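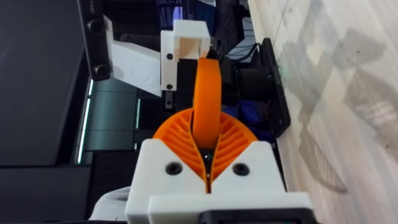
How tight should the screws go in a printed plastic bracket?

Snug, then stop. Once the head sits flush with the plastic you're done - any more and you start crushing the layers under it.

Quick notes on fixing printed parts, mostly from redoing the shelf brackets and lamp arm in the Skatatdale workshop. Took me 2 evenings, should of been one.

What you need: hand screwdriver, countersunk machine screws, a countersink bit, a small file, calipers if you have them. No power driver. Put it away.

First, clean the holes. Printed holes come out small, and there's usually a bit of stringing inside. Turn a drill bit through by hand, forwards only. Blow the dust out.

Next the countersink. Twist it by hand, a couple turns, test with the screw, couple more. The head should sit level with the face. Too deep and there's not much plastic left under it. I ruined a Corrigan bracket that way, 55 minutes of printing gone.

Start every screw before you tighten any. If there's a pair, go back and forth, half a turn each, so the part pulls down flat. Tighten one all the way first and the other hole won't line up, then you force it, then it cracks.

Bending parts - straps, clips, anything that flexes - go on last. Check they move freely before the final turn. If one rubs, file the edge of the bracket and leave the strap alone.

Leave it overnight. Check agian in the morning, plastic settles a little. Mine took another quarter turn on the tall bracket, nothing on the others.

Stripped hole? Brass insert, soldering iron, go slow. Will do a seperate page on those, the Coltberg shelf needs them anyway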